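Stavine compares two grippers on cups, bricks and push buttons

Stavine has spent most of June running two robot grippers through the same set of tabletop tasks, and the firm says it will pick one of them for its next batch of small assembly cells before the summer break.

The two candidates are the Zasov parallel gripper, which the company already uses on its packing line, and a newer model from Cai with longer fingers and a lighter housing. Both were mounted in turn on the same arm and run from the same controller, so the only parts changed between sessions were the gripper and its cable.

Chenxi Shao, who heads the test group in Fukberg, drew up the list of 11 tasks. It includes moving plastic cups, pulling toy bricks off a baseplate, turning selector knobs and pressing buttons on ordinary control boxes. Each gripper gets the same number of tries at each task, and the group had logged 2505 tries in total when it gave its first report to customers.

"Most data sheets give you grip force and stroke, and we wanted to know what happens with a thin cup," Shao said. "You can have plenty of force and still be no use for it."

Neither gripper came out ahead on everything. The Zasov unit was faster on the bricks and had fewer failed presses on the push buttons. The Cai unit did better on cups and on round metal parts, where its longer fingers gave it more contact. It dropped or crushed a cup 4 times, against 141 for the Zasov, though Shao said a large share of the Zasov failures came from one early session with the closing speed set too high. Those runs will be repeated.
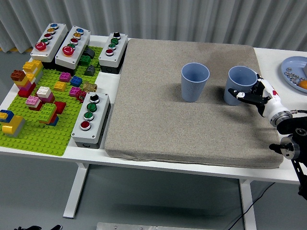 The gripper at the right-hand cup during testing at Stavine. Control boxes and toy bricks are used for other tasks on the list.

Elikem Kwofie, who looks after the controller software, said switching from one gripper to the other now takes a few minutes – most of it spent on checking the finger position. In the first week it took the better part of a morning. The group also tried two camera positions, one above the table and one on the wrist, and has kept both for now.

Price will count as well. The Cai gripper costs more, and its finger pads have to be ordered separately. Stavine plans to publish the full task list and the repeat results on its website once the last cup runs are finished.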